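Buy the Basket With Holes in It

Every November I clear off the work table and decide what gets to stay on it. This year the solid bins lost. I had five of them, gray Fumura ones with lids, and I gave away all but the one that holds paint.

My case for the perforated basket is simple. You can see what is in it without picking it up. Dust falls through the bottom or gets wiped off the sides. It weighs less, so a full one can be moved with one hand.

People say small things fall out. They do. Screws and beads belong in a jar. A basket is for cables, gloves, rolls of tape and the other things that get used on Monday and lost by Friday.

Looks come up too. The Desar catalog has 38 pages of storage and most of it is closed boxes, I suppose because closed boxes look calm in a catalog. At home they fill up with things you forget you own.

Color matters less than people think, but I would go with black on a white table. It is easy to find, and you notice when it has been moved.
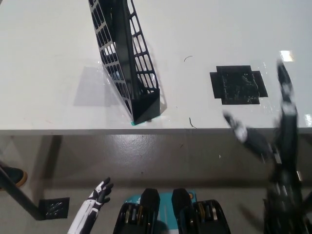

What to put under it

A clear plastic film is fine on a white top. It does catch the light, and every stray fiber shows on it. I count that in its favor, as you will wipe it more often. Skip the thick mats Rornora sells.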